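Fruit basket on the table: keep it or lose it?
Household & Tidying > Tables, Counters and Other Magnets

birdie_montoya
Started a thread because my sister and I have stopped being able to discuss this in person. I have a round wicker basket with a tall handle. It lives in the middle of the table. She says it's the reason the table is never clear, because once one thing is allowed to stay, everything else turns up and claims squatter's rights. I say it's fruit. People eat fruit.

pultwood
Your sister is right and I'm sorry. I cleared my table in March, basket included, and it stayed clear for 33 days. Then I put out one bowl of lemons and by evening there was mail.

Libor Polák
33 days without lemons sounds grim. The basket isn't the problem, the back of the table is. Anything against a wall becomes a shelf. Pull the table out and walk around it.

birdie_montoya
Pull it out to where, Libor? I'd be eating in the hallway.

skarkolus
What size basket? Anything over 31 cm across is furniture in my book.

birdie_montoya
Haven't measured and now I'm afraid to.

V. Říha
Handle is the real offender. You can't get at the fruit underneath it without knocking something, so the bottom layer goes soft and you find out by smell. Cut it off or get a bowl.

skarkolus
Do NOT cut the handle off a wicker basket. The handle usually goes down into the weave and half the rim will go with it. Ask me how I spent my weekend. Rewrap it if it's tatty - cotton tape, pulled tight, tucked under at the end.

pultwood
Can we get back to the table? Racket covers, rags, empty boxes. Do you have those, Birdie? Be truthful.

birdie_montoya
Fine. The table, as charged:

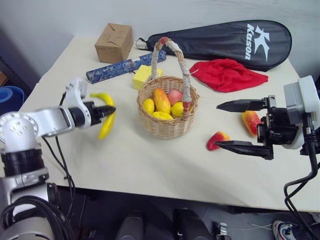
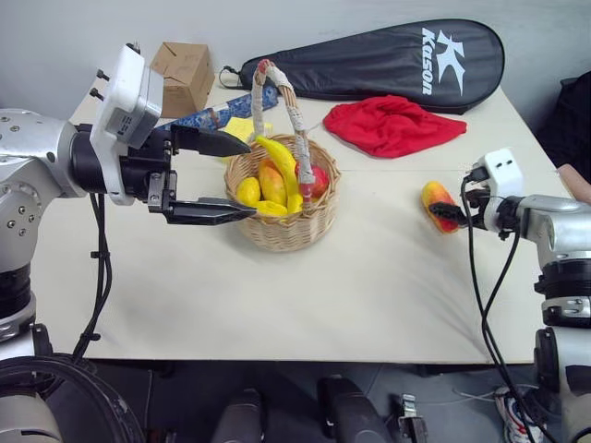
My plan is that the racket cover goes on a hook by the door, and the red cloth gets folded or demoted to dusters. The basket stays. I'm prepared to drop to one layer of fruit as a peace offering.

Libor Polák
One layer is sensible. Bananas somewhere else though, they hurry everything along.

V. Říha
Still say bowl.

pultwood
A hook by the door is how I ended up with 46 tote bags on a hook by the door. But go on, report back in a month.

birdie_montoya
My sister has read all this and would like pultwood's address so she can send a card. She also wants it noted that she bought me the basket.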